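How to fix a gripper that lets go halfway through a lift

My Byun gripper spent most of April dropping vegetables. It would close nicely, lift, swing towards the tray and then just open a crack, and off went the courgette under the bench. If yours is doing the same, try these steps before you order a new motor (I very nearly did!).

First, hit the stop button and cut the power. Don't just pause the program. Mine closed on my thumb while paused, and I've treated it with more respect ever since.

Next, open the Clutodach log and look for the grip current. Mine sat at 258 while holding, then fell to 19 the moment the wrist turned. A drop that sharp usually means a loose plug or a tired cable, so follow the cable back from the fingers and wiggle each plug as you go. My culprit was the one behind the wrist — it looked fine until I bent it.

Swap the cable, then leave some slack so it doesn't pull tight at full turn. Tighten the finger screws while you're there, but gently, they go into soft threads.

Now set the hold limit. I'd cranked mine up to 3760 in a panic, which only cooked the motor. Joon-young Pyo on the Rullitley forum told me to go back to 600 and he was quite right.

Then test over something that doesn't mind a fall. I use a wicker basket and a cucumber, held upright by its lower end. 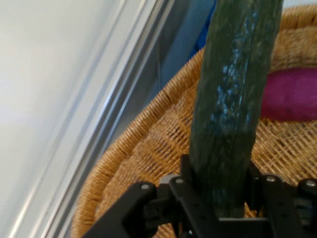
Can I leave it running overnight once the cable's been changed? Wait until it has done a full day of lifts with you in the room and the current has stayed steady.

Keep the old cable out of the spares box, by the way. I put mine back in by mistake and fitted it again a week later.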